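Household tips: teaching a home robot by hand

Most home arms sold now can learn a chore from a person, either by having the arm pushed through the motion or by driving it from a handset. Some also learn from head-camera recordings of a person doing the job with their own hands. The tips below come from readers and from our own kitchen and laundry. They apply to the Penby and the Baran, and mostly to other makes.

Before you start

Clear the bench of anything the task doesn't need. Leave the things that live there every day, or the arm will be thrown off when they come back.

Tape a small mark where each object starts. Masking tape peels off stone and laminate cleanly if you lift it within a day.

Do the job once at normal speed with the recorder off. You will notice steps you had forgotten, such as shifting your grip on a lid.

Guiding the arm by hand

Hold it at the wrist and keep your fingers away from the gripper. Pushing from the elbow makes the path wobble.

Pause for a breath at each pick-up and each put-down. The Baran uses those pauses to split the recording into steps.

Wipe the grips first. Dish soap or cooking oil on your hands will make you squeeze harder than you mean to.

Driving it by remote

Sit where you can see the gripper from the side. From behind, it is hard to judge how far it is from a cup.

Turn the handset sensitivity down to its lowest setting for pouring, and back up for wiping.

If you fumble, finish the attempt anyway and label it as a miss. Bronisława Żak recorded 149 goes at loading her cutlery drawer and deleted only three. Her arm now recovers when a fork lands crooked.

Recording with your own hands

Small two-handed jobs are awkward to drive by remote. Squeezing a tube, threading a needle and undoing a childproof cap all go better as head-camera recordings. Tilt the camera down until both hands sit in the middle of the view when your elbows are bent.

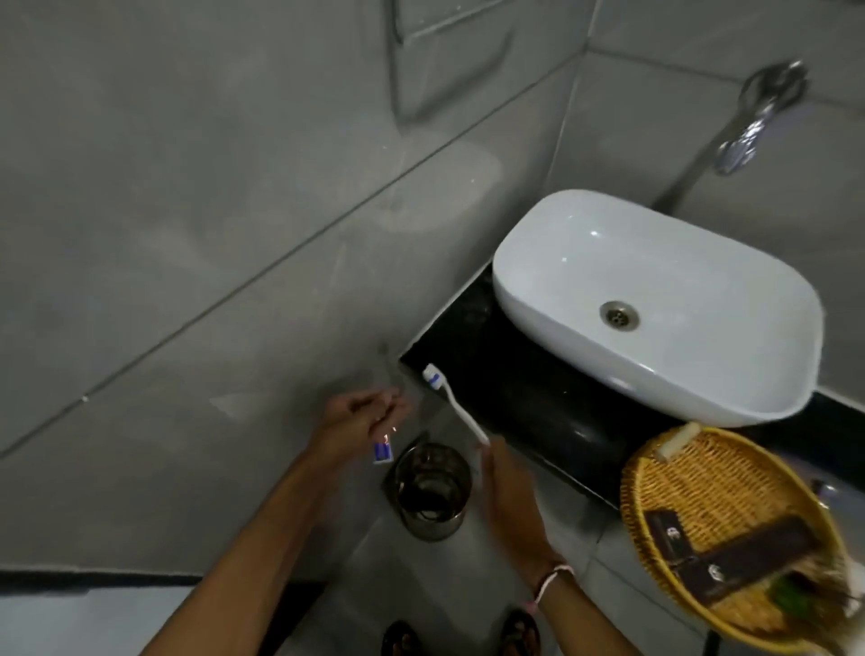 With toothpaste, bring the brush and the tube close together before you squeeze, and hold them there a moment. Keep the bristles facing up and in view. Glossy counters and chrome taps throw glare, so try the bathroom with the overhead light on and again with it off, and keep whichever recording shows the bristles more clearly.

Wear what you normally wear. Dariusz Stępień took off his watch for all 146 of his recordings and had to add more with it on.

Do no more than 11 repeats in a sitting. After that most people get sloppy and start cutting corners.

Storing the recordings

Name each file by room, task and number, for example bathroom-paste-04. The Clostora app sorts by name and ignores the date.

Back up before any software update. The April update to the Penby cleared unsaved tasks on some units.

Page updated July 25, 2025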